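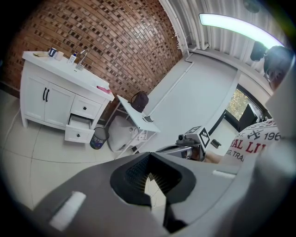
Prellulden Letters: data card

Version 4, September 28, 2026

Summary

Prellulden Letters is a collection of short records about published books made of letters: letters from grandparents to grandchildren, from teachers to former pupils, from prisoners to their families, and exchanges between two writers over many years. It holds 2373 records, one for each edition. A record contains the bibliographic facts and a summary of the book written by us in our own words. It does not contain the text of the letters.

The collection was made for people who study how such books are presented to readers, and for small libraries which want a ready list with subject terms. It is maintained under the project name Didus.

What is in the download

records.csv - all records, one per line, UTF-8, separated by commas
subjects.csv - the list of subject terms, with a short definition of each
pairs.csv - editions that belong to the same work
CHANGES.txt - what was changed between the versions

Fields in records.csv

id: a number that stays the same from one version to the next. If a record is removed, its id is not used again.
title: as on the title page, including the subtitle.
writer: the person or persons who wrote the letters. Editors are in a separate field.
addressee: one of family, friend, pupil, public, unknown. "Public" means open letters, which were never sent to a single person.
year: year of this edition, not of the first one.
language: language of this edition.
translated: yes or no.
summary: between 60 and 150 words.
subjects: up to four terms from subjects.csv, separated by a semicolon.
checked: yes if a second reader has compared the summary with the book.

How the records were made

The first list came from the printed catalogue of the Charbonneau reading room, which has a good shelf of correspondence and memoirs. Later we added the books from the Prirska exchange, mostly paperbacks from small publishers. Every summary was written by a person who had the book in hand. We did not copy text from the covers or from the publishers' pages, as this text is often protected and also tends to praise the book more than it describes it.

Each summary answers the same plain questions: who writes, to whom, in what period, and what the letters are mainly about. Opinions on quality should not appear. In practice some have slipped in, mainly in the older records, and we correct them when we meet them.

For 252 records the second reading has not been done yet. These have "no" in the field checked. Please leave them out if you need reliable subject terms.

Known problems

The field addressee is too simple for some books. When a grandfather writes to his grandchildren but clearly has the general reader in mind, we have put "family". Others would perhaps decide differently, and we can understand this.

Books in English are much more numerous than all others together. The collection says something about two places where books were gathered, and it should not be used to say how many books of letters exist in any country.

Anthologies with many writers have only the first two names in the field writer. The full list is sometimes in the summary, sometimes not.

Year is missing for a number of older paperbacks which print no date. The field is then empty. It does not contain a zero - this was an error in version 2 and it has been repaired.

A few titles have accents that were lost in the original catalogue. We have restored them where we had the book again in hand.

Loading the file

The summaries contain commas and sometimes quotation marks, so the file must be read with a proper CSV reader. Splitting the lines at the comma will give wrong columns. Spreadsheet programs may change the year of some editions to a date; import this column as text.

Licence and citation

Summaries and subject terms may be used and changed freely, also for commercial purposes, if the source is named. Please cite as: Didus, Prellulden Letters, version 4.

Corrections

Send the id of the record, the field, and the correct value. If the correction concerns a summary, please add the page of the book on which it is based. Corrections are included in the next version, planned for December.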